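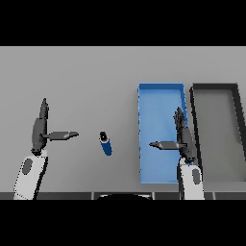 Two arms over a light grey tabletop, in a computer rendering.

Movie Night at Home: Small Tips for a Better Saturday

We are a household that will watch nearly anything with a dance number in it, and over the years we've picked up a few habits that make the whole evening go more smoothly (and keep the butter off the couch, mostly!).

Start the popcorn before anyone picks the movie. In our Sterby pot, 80 grams of kernels and 2 tablespoons of oil fill one big bowl, enough for a romantic comedy but a little short for anything with an intermission. Keep the lid tilted a crack so the steam gets out, and salt it while it's still hot.

Turn off the lamp behind you and leave on the one behind the TV. You'll stop seeing your own living room in every dark scene, and you can still find your drink.

If the dialogue gets lost under the songs, look in the sound menu for something called "speech" or "night." On our old Lorkach set it was buried under Advanced, next to the clock, and I went a whole winter without finding it.

Wipe the remote with a barely damp cloth, batteries out first. A dry toothbrush is lovely for getting crumbs from between the buttons.

Fold the blankets over the arm of the couch before you sit down, so there's no getting up in the middle of the big kiss.

And soak the popcorn bowl before bed, even if the credits are good and you're already half asleep. Warm water and a drop of dish soap will do.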